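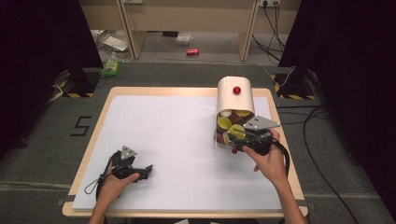
Work table with both hand-held grippers and the white container.

Progress report to Dandevow, software part of the Petuvach project, state at the end of August

In this period we worked mostly on the control and perception software for the small object task. The recording tool is now stable. We have 2797 recorded attempts in the store, and 1342 of them have passed the automatic check for timing and missing views. The check is strict, and we think that part of the rejected attempts can be recovered after we correct the clock offset between the left and the right gripper. This correction is written but not yet tested on the full set.

The planner was moved to the new Stateck interface. It now receives the gripper opening as a continuous value, where before it had only open and closed. The change took longer than we planned — two older modules depended on the old format and had to be rewritten.
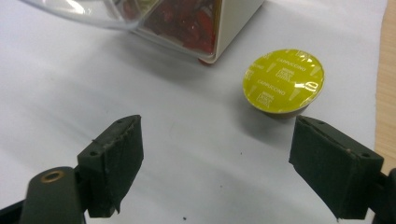 Gripper view with a coffee capsule between the open fingers and the container.

Perception is the weaker point at present. Shiny lids give strong reflections, and the pose estimate can jump when the highlight moves across the foil. Clear plastic is also difficult, as the detector takes its outline from the things behind it. We labeled 572 views by hand for these two cases and started a new training run with them. Results will be in the next report.

Open points: the Maksymiv viewer still loads long recordings slowly, and the log format needs a version number before we share data with your team. We ask for your agreement to move the second software release to October. The budget does not change with this.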